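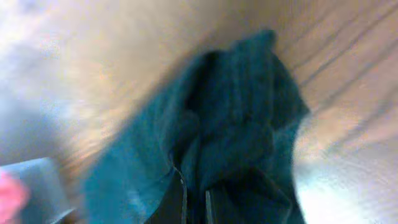 Vol. 12, No. 4

Altwood laundry cooperative switches to metered hot water

The shared laundry at Altwood will bill hot water by measured volume starting in August, ending the flat monthly charge that has applied since the building opened. The change covers all 268 apartments and the ground-floor studio, for a total of 269 accounts.

Under the old arrangement each account paid the same amount, whether the household ran one load a month or several a week. The new system records the volume drawn at each washer's hot inlet and assigns it to the account that unlocked the machine. Cold water stays in the general maintenance fee. Dryer time is still sold in fixed blocks, and the price of a block does not change.

The meters are supplied by Widero and were fitted in two stages, with the east row of washers first. Each unit sits between the shutoff valve and the inlet hose and sends a reading to the payment panel at the end of a cycle. If the panel loses its connection, the meter stores the reading and sends it later. A cycle stopped before the first fill is not charged.

Building engineers expect most of the savings to come from cycle selection. A hot cotton program on the current machines fills with hot water for the main wash only, while the sanitize program also draws it for the first rinse. Towels, robes and other terry items hold more water than flat fabrics and are often washed on the sanitize setting, though the warm setting is adequate for normal household soil. Residents who wash mainly shirts and knitwear at low temperature should see a smaller bill than before.

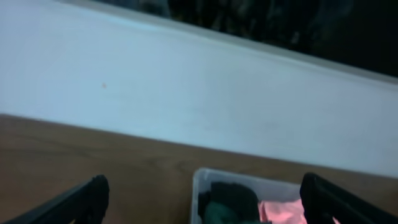 Surface detail, white panel.

The storage tank behind the laundry holds 4000 liters and is heated overnight. Demand on weekday evenings has at times exceeded what the tank can deliver, and the washers then extend the cycle while their internal elements bring the water up to temperature. Extended cycles use more electricity and hold up the next user. Management has asked residents with large loads to start them before 4 p.m. where possible, but there is no evening surcharge – one was considered in the spring and dropped.

The panel menu has also been revised. Estimated hot water use now appears before payment, next to the cycle length, and the default has moved from hot to warm. Colored textiles, including dark greens and blues that tend to release dye in the first few washes, are listed under the cold program. A printed copy of the program table is posted beside the panel.

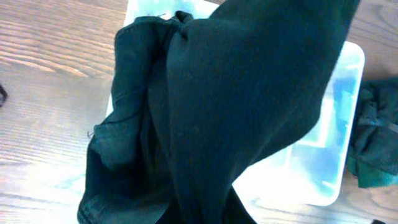
Tadeo Bustos said the default setting mattered more to him than the meters, as he had been pressing start on hot for years without reading the menu. He also asked that the monthly statement list each cycle separately, so that a faulty inlet valve would show up as an odd reading.

Itemized statements will be available on request at the Gremora Street office, which is open Tuesday mornings. The first metered bills go out at the end of August. Accounts with a disputed reading have 2 billing periods in which to ask for a meter check, and the charge is suspended until the check is complete.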